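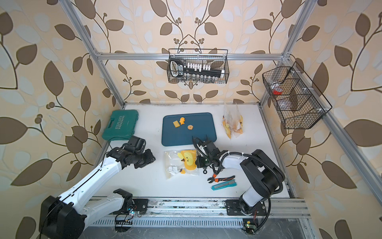
binetti_bench

Sunday, September 4, 2022

Resetting between demos: how much clutter do you leave in?

Two-arm setup, both bases on one aluminum rail, teleoperated. The task is sorting small objects onto the teal-blue tray. We are at 3,006 demos and I want to settle the reset procedure before recording more.

Right now we leave distractors on the table: the green tool case, the bagged pieces, cutters, a utility knife. The leaf wallpaper on the enclosure walls stays up for the whole set. The policy trained on the June data does fine with the table as recorded and drops to 34 percent when we move the case. Should I randomize the distractors every episode or every block?

lutden2

Every episode. If the case sits in one spot for a whole block, the policy will use it as a landmark. Your 34 percent says it already does.

harms_r

Disagree. Per-episode randomizing by hand doubles reset time, and operators drift toward the same few layouts anyway. We do blocks of 58 with a printed layout sheet for each block. The sheet matters more than the interval.

lutden2

A sheet with fixed layouts is still fixed layouts. Draw the positions from a script and show them on a monitor. Reset time was 2 seconds longer for us, not double.

harms_r

With how many objects? Moving one case is quick. Bags slump and have to be stood up again.

binetti_bench

Bags are the slow part, yes. They stand behind the tray on the right and I would prefer to leave them there.

wastano

Different point. The wallpaper worries me more than the case. Large brown leaves and berry clusters are strong texture, and you have orange and yellow objects on a plain white top. Swap the backdrop between blocks, or at least record one set with it covered.

Also, the knife and cutters are near the right arm's column. If they are distractors, log them as objects in the episode metadata. If they are tools, put them away before recording. Ours were in half the episodes and in none of the labels, and filtering took a week.

binetti_bench

They are in the layout on purpose, but not in the metadata. Will add a field.

lutden2

Agree on the metadata. Not sure about the wallpaper. Background augmentation covers that at training time.

wastano

Only if your masks are good. Around clear plastic bags ours were not.

harms_r

Same here. Clear bags over a white surface gave us the worst masks of anything we tried.

binetti_bench

Plan for the next set: scripted positions for the case and tray every episode, bags fixed within a block, backdrop changed per block - I have two other rolls. Old demos stay in the training mix for now.

harms_r

Hold out one backdrop completely and evaluate on that.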